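[rarkum-users] Re: gripper lets go when the arm resets

From: Gaspard Lacroix
Date: Jul 13, 2025
To: rarkum-users

Hi all,

Sorry for the slow answer, I wanted to have a real look at the logs before opening my mouth. Quoting the bit I'm replying to:

> We're seeing the fingers open by themselves partway through a
> run. No error on screen, no beep, the arm just stops, drops
> whatever it has and then carries on as if it still had it.
> Happens maybe once in a long afternoon. We swapped the gripper
> and it still does it. Is this a known thing with the Zarner
> controller or did we break something? Also, is it safe to keep
> running while we look?

Yes, known, at least at our place! We chased the same thing for two weeks and I was convinced it was the gripper too (we also swapped it, so you're in good company). It was the cable. On our arm the gripper lead runs outside the links, and when the wrist turns far enough the loop goes tight and the connector gets a little sideways tug. Not enough to unplug it. Just enough to drop the link for a moment, and the Zarner box treats that as a fresh power-up and opens the fingers. Then the link is back, the controller picks up at the next waypoint, and off it goes with nothing in its hand.

What gave it away was the event log. Look for code 3508 (link lost) with a 1649 (gripper homed) right behind it. If you only have the 1649s, you've got some other problem and I'd love to hear what it is. You need the verbose log turned on, and it's off by default, which cost me a whole evening and some bad language.

As for your last question, I wouldn't run it unattended. Ours let go of a mug at full height. It landed on the table and then on the floor, and I was standing right there in sandals. Since then the rule here is nothing breakable and nothing heavy until the lead is sorted, and one hand near the stop button.

We're on the kitchen tabletop setup, so there's plenty for a cable to catch on, and the arm has to reach over or past most of it. Slack is a pain both ways: too little and it pulls, too much and it snags on a bowl or the oven.

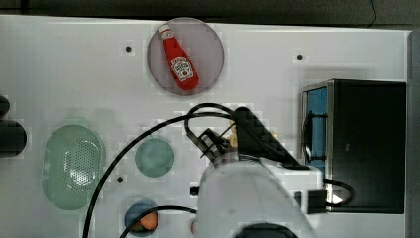

What I'd try, in this order

1. Turn on the verbose log and do a normal session. Save the file before you power down, the older Wuler firmware wipes it.

2. With the motors off, move the wrist by hand to both ends of its travel and watch the connector. If it shifts at all, there's your suspect.

3. Add a strain relief. I used a Lecomte clip and 8 cm of extra slack between the clip and the plug. A zip tie would probably do, just don't cinch it down hard on the cable.

4. Change the reconnect behavior from "home" to "hold" in the gripper settings. It won't fix the cable, but the fingers stay where they are and the program stops and waits for you. I really think this should be the default, and I've written to Zarner to say so. No reply yet.

5. Run it with something soft in the gripper, a sponge or a rolled-up sock, and wiggle the lead gently while you stand clear of the arm. If it holds through that I'd call it good enough to go back to work.

We've had no drops since step 3, but we also haven't been running as many hours, so take that with a pinch of salt.

If you send me your log off list I'm happy to compare it with mine. And does anyone know if the newer arms have the lead going through the wrist? The spec sheet doesn't say and I'd rather not take one apart to find out.

Cheers,
Gaspard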